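Musty hoodies after drying indoors
Laundry & Cleaning > Drying

solange_r
Moved into a smaller place in May, no dryer, no balcony. Everything gets dried inside now. T-shirts fine. Hoodies are driving me nuts — the body dries, the hood and pocket stay damp forever, and by then there's that smell. Washed the same cream one twice this week and it still stinks at the neck. Room sits at 68. Using the normal cycle, regular powder, bit of softener. What am I doing wrong

alcaraz_lane
Softener. Stop using it. It coats the cotton and holds on to whatever is causing the smell. I quit and my towels got better first, then the sweatshirts. Also you are probaly overloading the washer, everyone does.
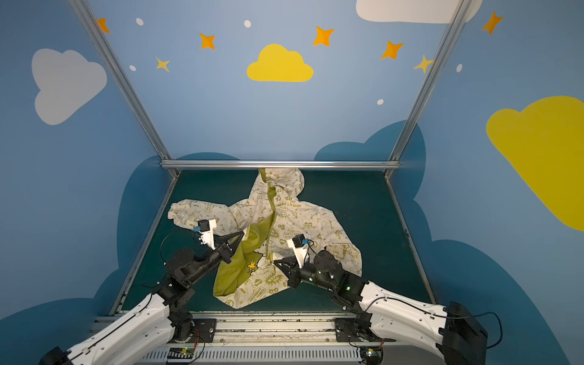 Should you dry a hoodie inside out?
Start it inside out so the fleece side gets the air, then flip it right side out once the outside layer feels dry.

umum77
Disagree on the softener thing. Used it for years, never had a smell. It's airflow. If the rack is pushed against a wall nothing you put in the wash matters. Pull it out, leave gaps, fan on low pointed across the clothes and not straight at them.

alcaraz_lane
Never had a smell that you noticed

umum77
lol ok. My wife would have told me, believe me

solange_r
Rack IS against the wall. It's in the kid's room, only spot it fits. Could swing it out from the corner a little I guess. Door stays shut because of the cat.

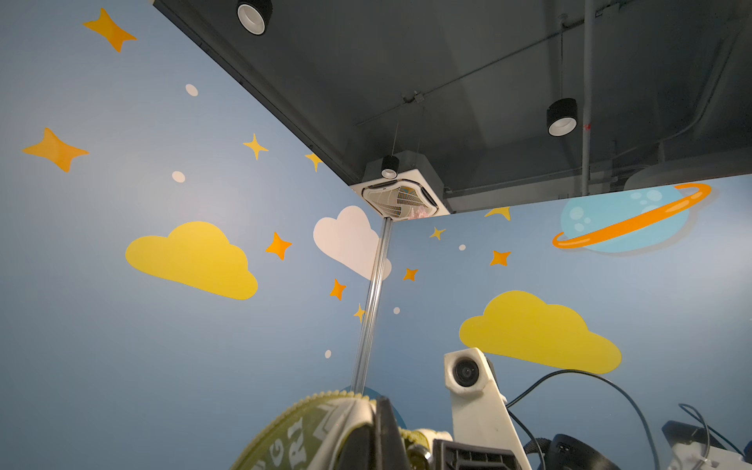

Clouds and stars on the blue walls, clear guard down the corner.

dot_cordier
Solange here too (Cordier, other one, hi). Shut door is your problem. Water comes out of the clothes and has no place to go. Crack a window even if it's cold out. I had paint bubbling behind my rack before I figured that out, the landlord was not happy. Cat can deal.

vusunus_dad
Window only helps if the air outside is drier. Where I am in summer it makes it worse. Get a dehumidifier, a used one is fine, and keep the door SHUT so it's only working on one room.

dot_cordier
Well sure if you have a dehumidifier. She didn't say she has one. With the door shut and no machine it's a swamp in there

vusunus_dad
fair

umum77
What temp are you washing at btw? and how long till it's dry

solange_r
90. Fahrenheit. And the thick ones take 3 days, the hood even longer

umum77
3 days is way too long, of course it smells. Here's what I do:

1. Wash thick stuff by itself, small load, hottest the tag allows.

2. Extra spin. Run it again for 10 minutes if your machine lets you. Biggest difference of anything on this list.
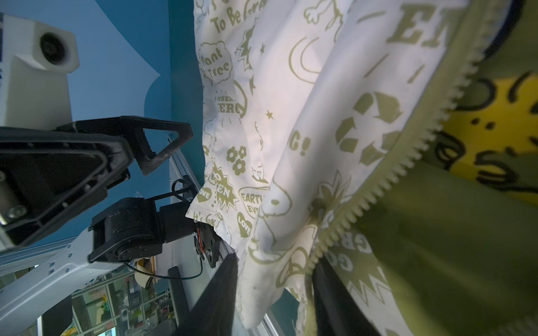

3. Unzip everything before it goes up, zippers hold the two sides together and the fabric behind stays damp.

4. Hang by the hem, hood hanging open. Clothespin on the hood edge if it folds over.

5. Turn the pockets out. People forget the pockets.

alcaraz_lane
Agree with all of that except hanging by the hem, it stretches. Lay it over two bars.

umum77
Stretches how, it's a sweatshirt

alcaraz_lane
Heavy when wet. Mine from Sistetby came out shaped like a bell

solange_r
Ok trying the extra spin tonight, no softener, rack pulled out, window cracked. Will report back if the cat allows it

dot_cordier
Put some white vinegar in the rinse for the one that already smells. Skip it if you use bleach, those two don't mix.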